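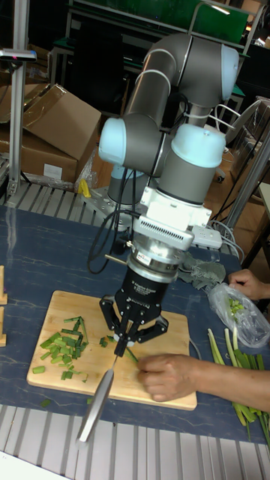
Green onions lose quality fastest at the cut surface, so the order of work matters more than the speed of it. Wash the bunch first, dry it fully, and only then cut. Moisture left between the layers is carried onto the board and from there into the bag, where it freezes into a sheet and binds the pieces together. Keep the uncut stalks to one side of the board and the chopped pile on the other, and have a clear plastic bag within reach before the first cut. A wooden board with rounded corners is adequate for the job. Hold the onion close to the blade, fingertips curled under, and feed it forward in short steps. Small pieces drift off the edge onto the table at any reasonable working pace; collect them at the end.

Cut length depends on use. For soup and fried rice, short rings are sufficient. For pancakes and braises, leave the pieces longer, as thin rings break down and lose their color in the pan. The pale lower part of the stalk is firmer and takes longer to cook, and readers who freeze in quantity may want to bag it separately from the green tops. We have stopped doing so for household amounts.

Knife condition has more effect than knife type. A dull edge crushes the tube before it cuts, and crushed pieces turn dark and wet in storage. We finish on a 3,000 grit stone. A 2,000 grit stone is acceptable if the knife is used mainly on vegetables. The Sekiguchi stone reviewed in the spring issue remains our first choice, though it needs flattening more often than the Drolow.

Filling the bag: fill to half its volume, press flat, expel the air, and seal. A flat bag freezes faster than a full one and can be broken by hand, so that a portion comes away without thawing the rest. Lay it on a metal tray for the first few hours — after that it may be stood on edge with the others. The freezer should be at its normal setting. Write the month on the bag before filling it, while the plastic is still flat and dry.

In the Landonska kitchen we chopped 18 bunches in May and portioned them at 50 grams per bag. The bags opened in the following weeks were in good order apart from two, both filled from a bunch that had gone in damp. Frozen pieces are limp once thawed and should go straight into the hot pan. They are not suitable as a raw garnish.

Stollari freezer bags in the small size are back in stock at the front counter. The medium size is expected next month. Members who ordered the medium size in the last round do not need to order again.

Corrections to last month's item on leeks: the blanching time given for sliced leeks applied to whole ones. Sliced leeks need less, and the corrected table is posted by the sink.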